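Merkex supplies and fits worktops, shelving and table tops for homes, small shops and village halls. We started in Iststead, in a unit behind the bakery, and opened a second workshop in Hedstead when the first one got too full to turn a board round in.

## What we do

Most of our work is made to measure. You send us a sketch with sizes, we come out to check them, and we cut to suit. We also keep standard lengths in stock for collection. The Hedstead store holds roughly 1,000 boards at any time, in light and dark finishes.

Fitting is done by our own staff. A normal kitchen takes 3 days, and we take the old worktops away with us.

## Where we work

We cover Iststead, Hedstead and the villages between them. For jobs further out, please ring first.
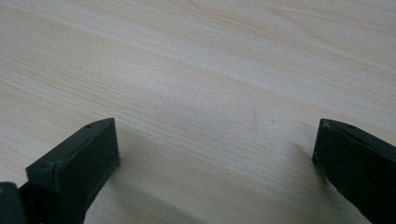
Trade accounts are open to joiners and builders. Chowdary, the hardware shop on Iststead high street, keeps our sample box and can take orders on our behalf.

Both workshops close for 4 days in May for stocktaking. Orders placed before then are delivered as usual.

Page last updated 2022-04-01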